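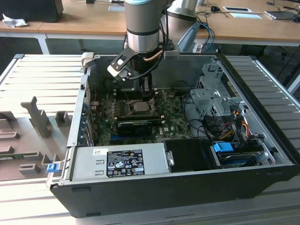
家事や作業場の雑用って、もう機械に任せられるんでしょうか？

置き場所も相手の形も決まっている作業なら任せられるものが増えてきたけど、毎回様子の違う作業はまだ人の手が要ります。

雑談板 > 機械と暮らし > スレッド表示
閲覧 3,459　返信 9

hornow_pc（スレ主）
2025年11月13日
タイトルの質問に自分で一行答えちゃいましたが、みなさんの実感が聞きたくて立てました。自分は中古パソコンの修理と再生をやってる店の人間です。毎日デスクトップの横板を外して、ほこりを吹いて、メモリを挿し直して、CPUを替えて、っていうのの繰り返し。で、先週うちの店長が「こういうのはもうロボットでできる時代だろ」って言い出したんですよ。いや、できるのかなあ。家では掃除機ロボが毎朝カーテンの裾を食べてるんですけど。

もやし炒め
うちのも食べます、裾。あと洗濯物。干すのと畳むのが一番やってほしいのに、いつまでたっても掃除機と食洗機だけじゃないですか。食洗機は最高ですけどね！でも入れるのも出すのも私。あれを全自動と呼ぶのは納得いかない。

nejimawashi
食洗機は十分ロボットだと思うよ。皿を洗うという一番しんどい所を丸ごと持っていってくれたんだから。入れる手間で文句を言うのは贅沢。

もやし炒め
贅沢で結構です（笑）　茶碗を裏返して隙間に押し込むの、あれはあれで立派な家事なんです。うちの夫なんて詰め方が下手で、私が全部やり直してますから。人間でも下手なんだから機械にはもっと難しいはず、というのが私の説。

Kirstin Ritchie
日本に住んで長いので日本語で失礼します。私は組立工場で治具を作っています。もやし炒めさんの説、半分賛成です。人間が下手な作業と機械が下手な作業は、あまり重ならないです。人間は同じ位置に同じ力でねじを締め続けるのが苦手。機械はそこは得意です。逆に、袋から軍手を一枚だけ出すようなことは、子どもでもできるのに機械はとても困ります。
パソコンの分解でいうと、ねじより先にケーブルが問題になると思います。ねじは逃げませんが、ケーブルは触ると動きます。前に押したときと同じ場所に戻ってくれない。同じ機種でも、前の人の束ね方で中の様子が変わります。

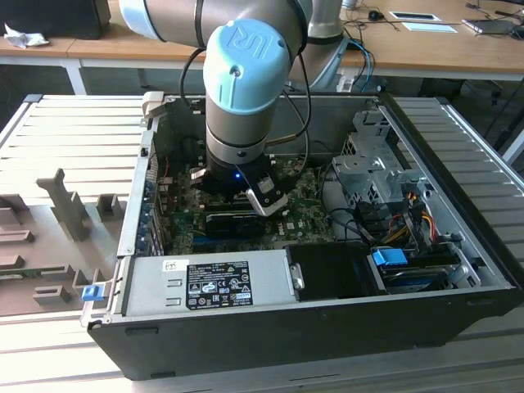 それで治具の話になります。工場では箱の向きと位置を先に決めてしまって、機械が迷う余地を減らします。ここまでやって、やっと機械の番です。準備をするのは人間なので、「全部自動」と言われると私はちょっと笑ってしまいます。ただ、準備が一回で済んで同じ物が続くなら、その手間は十分に返ってきます。スレ主さんのお店は、同じ機種がどのくらい続きますか？

hornow_pc（スレ主）
Kirstin Ritchieさん、めちゃくちゃ参考になります。企業のリース落ちがまとめて来るときは、同じ型が約200台とか。それ以外は本当にバラバラで、お客さんが持ち込んだ謎の自作機もあるし、開けたら中で虫が越冬してたこともあります。リース落ちのときだけなら、もしかして……？と思ってしまいました。
ちなみに自分が一番神経を使うのはCPUの載せ替えです。ピンがソケット側にあるタイプは、うっかり角を落とすと終わり。新人のころにやりました。五月の連休前で、店長が無言で弁当を食べ続けていたのを今でも覚えてます。

nejimawashi
だったらなおさら機械には触らせたくないな。ソケットのピンを曲げた相手がロボットだったら、誰に怒ればいいの。自分は古いオーディオの修理を趣味でやってるけど、指先の「あ、引っかかったな」って感触で手を止められるから壊さずに済んでる。あの感触は機械にはない。

alov_9
力覚センサーって知ってます？引っかかりを数値で見て止める、というのは普通にやられてますよ。「感触がない」は言い過ぎです。むしろ夕方に疲れて感触が鈍ってくるのは人間のほうでは。

nejimawashi
知ってるよ。数値が上がったら止まる、まではわかる。止まったあとどうするかが問題なんだって。ちょっと斜めに戻して、少し回して、もう一回そっと、みたいなのを毎回違う具合でやるんだよ。

alov_9
そこは確かに弱いところだと思います。止まって人を呼ぶ、で現場は回してるところもあるでしょうし。でもスレ主さんの質問は「もう任せられるか」で、止まって呼んでくれるなら任せる範囲に入れていい気がするんですよね。ピンの上で落とすよりは、止まってくれるほうがずっといいので。
CPUみたいな薄い部品は、どこを挟んでどの角度で見せるかで苦労が全然違うはずです。
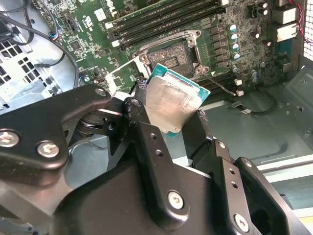
グリッパーに挟まれたCPU。奥は開いたソケット。

Kirstin Ritchie
挟む位置は大事ですね。吸盤で上から吸えば楽と言う人もいますけど、グリスが残っていると吸盤が汚れて、次の部品に移ります。挟むほうは挟むほうで、指が周りの部品に当たらないように逃げ道を考えないといけません。隣にメモリのスロットや背の高い部品があると、指を太くできません。でも細くすると今度はしなります。私の仕事の半分はこういう悩みです。
nejimawashiさんの「少し回して、もう一回そっと」は本当にその通りで、私も手でやるときは無意識にやっています。それを言葉にして機械に教えようとすると、自分が何をしているか説明できなくて困ります。

Eilidh Laing
横から失礼します、介護の仕事をしています。パソコンの中身は全然わからないのに、最後まで読んでしまいました。
うちの施設にも配膳の運搬ロボットが一台いて、Plutaという名前で呼ばれています。廊下をまっすぐ運ぶのは上手です。でもお盆をテーブルに置くのは私たちで、おかずの位置を利き手に合わせて直すのも私たち。それでも歩く量が減ったので、夕方の膝が全然違います！　だから私は、全部できなくても来てくれてうれしい派です。
家のほうは……お風呂の排水口だけでいいので、誰か作ってください。

もやし炒め
排水口！それです、洗濯物より先にそれ。髪の毛を取ってくれるだけの機械なら、大きさが炊飯器くらいあっても買います。

hornow_pc（スレ主）
排水口に全部持っていかれそうですが、自分の中では少し整理がつきました。リース落ちで同じ型が続くときの、横板を外したあとの決まった作業なら相談してみる価値はありそう。持ち込みの修理は当分、自分の手でやります。店長には「治具から作る覚悟はありますか」と聞いてみます。たぶん黙って弁当を食べると思う。

nejimawashi
見積もりが出たら教えて。反対派だけど値段には興味ある。あと、そういう装置を入れるにしても、最初は捨ててもいい基板で延々と練習させたほうがいいよ。客の機械でいきなりはやめてくれ。

hornow_pc（スレ主）
それはもちろん。ジャンクの基板なら棚の裏に山ほどあるので、練習台には困りません。見積もりは取れたらこのスレに書きます。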